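The Picture on the Floor
What a simulated gripper is doing to the working day at a small framing and fulfillment shop

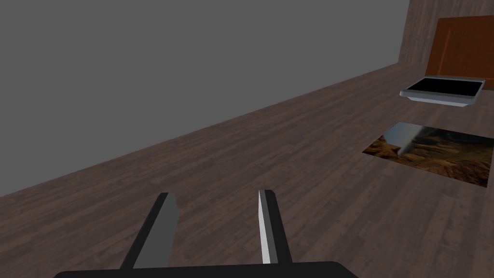 STIMOTBRIDGE, June

Jussara Leite has me on a stool beside her, with a coffee I'm not supposed to have near the keyboard, and she's telling me to go left. "Your other left," she says. I've got the fingers wide open and nothing between them, and the landscape I'm meant to be picking up, all brown rock and gold light, is over to the right on the floorboards. It's only on a screen. I still feel bad about it!

Jussara packed prints at Nandside for most of her working life before any of this (she can still wrap a corner faster than I can find the end of the tape). These days she spends her mornings in what everybody calls the box room, steering a gripper around rooms that don't exist. Dark plank floor, orange wood panel against the wall, a tray with a shiny black middle, a print lying flat. Then the software shuffles it all and she goes again. Her best day so far is 90 clean pickups, and she'd like that in the magazine, please.

The real arm lives downstairs on the packing line. Nandside bought it from a firm called Zostar, and it lifts prints out of the tray and lays them onto backing board. It does this pretty well. What it doesn't do well is anything flat on a flat surface, which in a print shop is quite a lot of the job. You and I slide a thumbnail under the edge. The arm comes in from the top like one of those claw games at the fair, and the old hands have opinions about that.

Mansa Dramani has most of them. He runs the line, and when the arm arrived he kept a tally on the back of a delivery note of every time he had to stop it. "I wanted to have it in writing," he told me. He showed me the note, too, folded into his wallet behind his bus pass. The line sent out 917 parcels in its first week with the arm, and he stayed late most nights to get there. Last week it was 2756, and he went home on time, though he'd like me to know that he had two extra people and it was the big Kırmızıgül order, the same poster over and over.

So is he a convert? Not really. His back is better. He misses the noise, though. There used to be six of them around one table with the radio going, and now he stands at a rail with a tablet and the nearest person is 20 feet away. They've moved lunch so everyone takes it together, which was his idea, and he pushed hard for it.

Pay is the other thing people talk about (quietly, by the kettle). Jussara got a raise when she moved upstairs. The packers who stayed down didn't, and a few of them feel that minding a robot ought to count for something. Management says it's looking at grades again in the fall. I heard that sentence four times in one day, in four different tones of voice.

Back in the box room I have another try. Jussara says to come in low and quit staring at the fingers, look at the edge of the print. I look at the edge of the print. I miss it by a mile, and she reaches over, resets the room and slides the controller back to me.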